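Ustovari Tray Liner Cloth, Set of 2
Item 2926 — Teal-green and beige
Reviewed for the Hendetora shop

Most tray liners are sold on the promise that they stop cups from sliding. I was ready to dislike these. The old Devitz liners made the same claim, and a full mug still went for a walk every time I turned a corner.

The Ustovari cloth does grip better. It is a plain cotton weave, 200 grams per square meter by the label, and I weighed ours at 198, so no complaint there. The "wrinkle-resistant finish" is another matter.
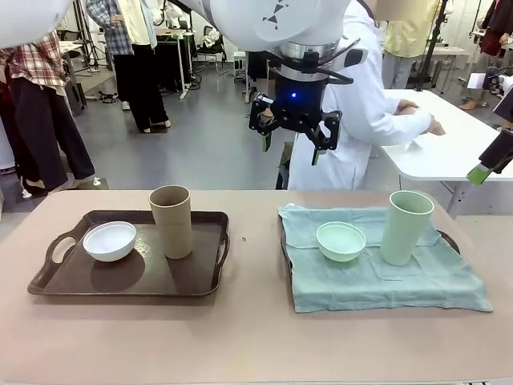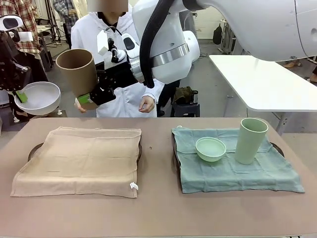

Duván Ayala
Housewares buyer, Hendetora

I would ignore that line on the package. The fold creases stay until you iron them, and a quick shake does nothing. Llanos sells a heavier liner that hangs flatter, but it takes forever to dry.

Care: machine wash cold, tumble dry low. The maker says no shrinkage. I would still buy a size up if your tray has high handles.

Is it worth having? For breakfast in bed, maybe. If you only carry one cup at a time, a folded dish towel does the same job for less.

Ships in October. Returns accepted unwashed.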